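Flukgate presents Lulterano, a table set of plates and chopsticks for small kitchens

FOR IMMEDIATE RELEASE
4/30/26

GRISITZ - The housewares company Flukgate announces today the opening of orders for Lulterano, a collection of round plates, chopsticks and small jars which is made for people who eat and cook in one narrow room. The collection was prepared together with the design office Desmet and will be in shops in June.

Many customers have written to us that their kitchen has only one counter, and on this counter they must prepare the food, set the plates and keep the spices. With this wish in mind we chose plates with strong borders and painted signs, so that a simple counter looks already like a set table. A yellow plate with a dark brown rim, black round emblems and small red characters is the main piece. On a pale marble pattern its color comes out very well.

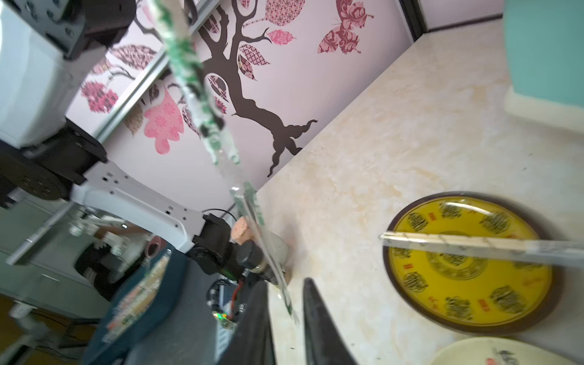
Can the plates be bought one by one?

Every plate is sold alone or in a set of 4, and the price of one plate stays the same in both cases. Chopsticks are ordered separately, by the pair.

For the presentation in Grisitz we wanted a corner with much color. The walls carry a paper in pink and white with large trees, and their leaves are filled with checkerboard, flowers and paisley. Before this wall stands a two-slot toaster with a mint-green front, and to its right a dark brown wastebasket with a clear bag inside. Three plates lie in a diagonal line, each with its chopsticks, and small jars are kept near the front, one of them with a pink lid. A visitor can take from this arrangement an idea for the home, also when the home has other walls and another toaster.

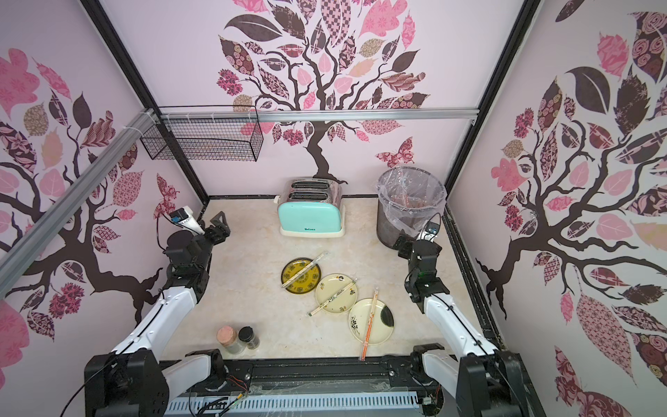

Chopsticks and their wrapping

Guests like to receive chopsticks which are still in their paper. For this reason Flukgate offers also wrapped wooden chopsticks, in a carton of 100 pairs, for families who invite often and for small eating places. After the meal the customer can put the wrapping in the wastebasket and keep the wooden sticks for the next time, if they are washed by hand and dried well. The wrapped sticks can be ordered with any plate of the collection.

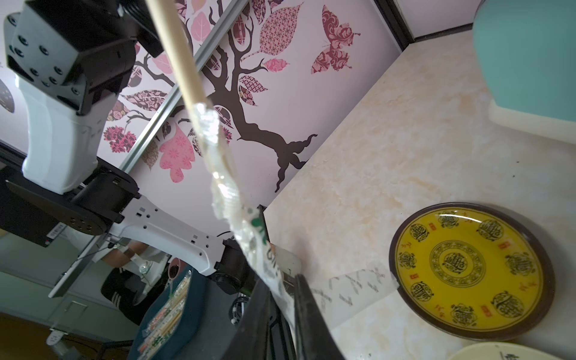 Wooden stick in its clear and printed wrapping, with the yellow plate on the counter.

Orders and information

The yellow plate has the order number 1069 and the carton of wrapped chopsticks has the order number 2212. Shops which wish to show the collection from June are asked to write to the Flukgate sales office in Grisitz before the end of May. Samples of the plates are sent on request and can be kept for 4 weeks.

About Flukgate

Flukgate is a housewares company with its office in Grisitz. It sells tableware and small kitchen goods to shops and directly to households.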